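Setting Up the Zendau Bar Feeder: Section 6, Loading Your First Bar

By now the feeder is bolted down and lined up with the lathe spindle, so this is the fun part! Take your time with the first bar. Once you get a feel for how the channel and the pusher work together, loading goes quickly, and the long unattended runs that make a bar-fed lathe so great are well within reach.

Before you start

Close the air supply and bleed the line. Check that the channel liner matches your bar size (the size is stamped on the end of each liner). Put a chamfer on the front end of the bar, and look down its length for bends. A bent bar is the most common cause of chatter we hear about from new Drosamport owners.

CAUTION: Keep the lathe door closed and the spindle stopped until step 6. 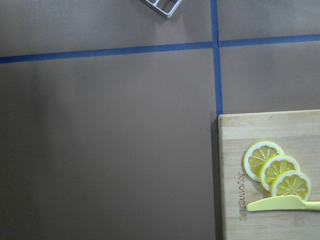 1. Open the feeder cover and swing it back until the latch clicks.

2. Lay the bar in the channel with the chamfered end toward the spindle.

3. Fit the collet onto the back end of the bar. Push until it seats, then give it a good tug. It should not slide.

4. Close the cover and open the air supply.

5. On the panel, press LOAD and jog the bar forward until it touches the stop in the lathe.

6. Run the spindle at low speed and listen. A steady hum is exactly what you want! If you hear knocking, stop the spindle and go back to step 2.

7. Bring the speed up in stages, with a short pause at each one.

8. Press SET ZERO, then cut one part and measure it.

NOTE: Short first part? The bar was probably not against the stop. Repeat steps 5 and 8.

NOTE: Hex bar needs the hex liner and a matching collet. Svenja Koller's setup sheet for hex stock is in Appendix 2, and it's well worth reading before you try your first one.

Top up the channel oil after the first 8 bars. Section 7 covers remnant length and bar-end signals.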